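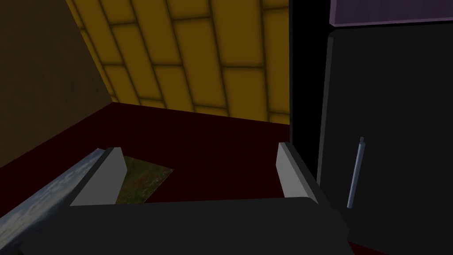 Do you need a written rule book before you let a robot loose in a simulated house? You need one before you publish any results from it, and it is much easier to write the rules first.

I went to the open day at Pesonen in January to hear how they check household tasks in simulation before any hardware is involved. Hwa-young Yeo took our group through the Medenov room, where the test runs are kept. Her team has 1,341 of them on file, each with the scene settings, the software version and the name of whoever signed it off. A run missing any of these is thrown out. Aurelia Rainer, who wrote the procedure, said it began as 18 pages and is now 3.

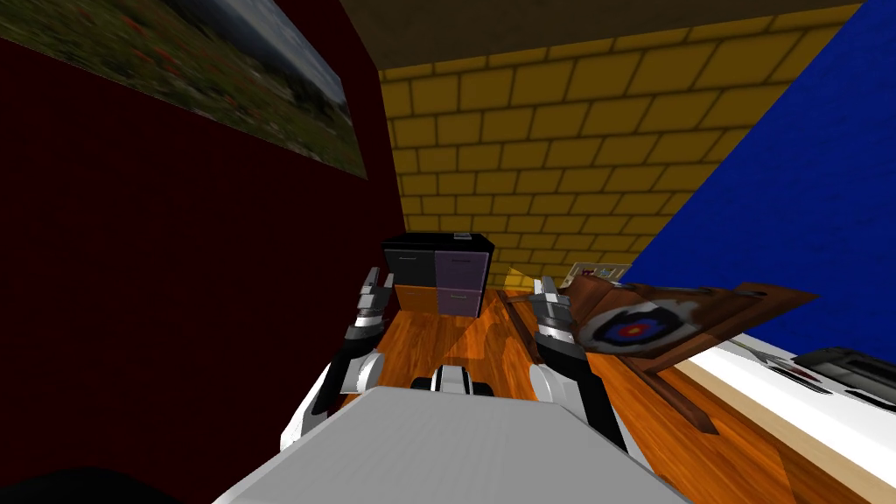
My own work is in checklists for small workshops, so I asked mostly about start conditions. Their rule is that the opening state is written down before anything moves: where the arms are, whether the grippers hold anything, which object is the goal. With two arms up, both grippers open and empty and a filing cabinet straight ahead, that takes a couple of lines. They also list whatever else is in reach or on the floor, so the long thin strip of wood lying across the planks would go in as well. I would have left it out.

Contact was the next subject. Under the Godidska rules, which Pesonen adopted for its own tests, each arm is judged separately
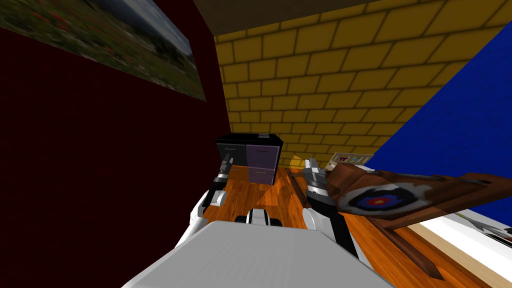 and a run can fail on one side even if the other does its job. Any touch on an object that isn't named in the task is logged as a fault. A second person reviews every failed run, and the pass mark for a batch is 80 per cent.

The Pukent session on emergency stops was full, so I missed it. The slides are meant to go out by email.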